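Skinmont has paid its staff for time spent with local charities since it opened its second office. The rule is simple: each employee gets 2 days a year, and the hours go to a group within driving distance. We asked the head of the firm's community program how it works in practice.

"People sign up in June, after the busy season," she said. "Before that we would get four names. Last year we had 22."

Most of the work is ordinary office help. Skinmont's bookkeepers spent a week at Hamudby, a nonprofit that finds furnished rooms for families leaving shelters, and sorted out its donor records. A second team ran a budgeting workshop for managers at Teuber, a job training center.

"They didn't need painters," she said of Hamudby. "They needed someone who could fix a spreadsheet with 200 late entries in it."

She is less pleased with the firm's cash grants, which go out once a year and take 8 weeks to approve. A food pantry gave up waiting last fall. The firm now wants to cut the form to one page.
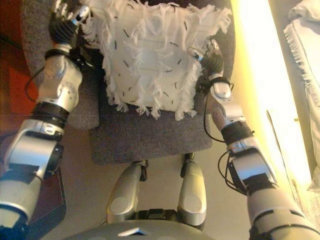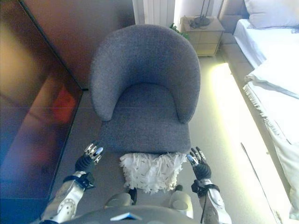
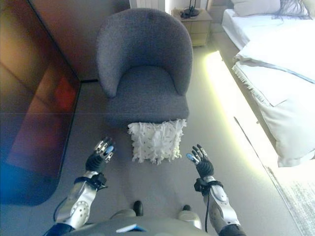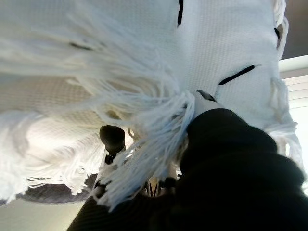 Asked what she would change first, she named follow-up. Skinmont used to send a team, write a short piece for Kurier, its staff newsletter, and move on. Now someone calls each group three months later. At Hamudby that call led to a list of things the rooms were short of, mainly seating: a gray armchair with a rounded back, like the one in the second picture, was what families asked for most. "We would have sent desks," she said. The next sign-up sheet goes out to both offices this spring.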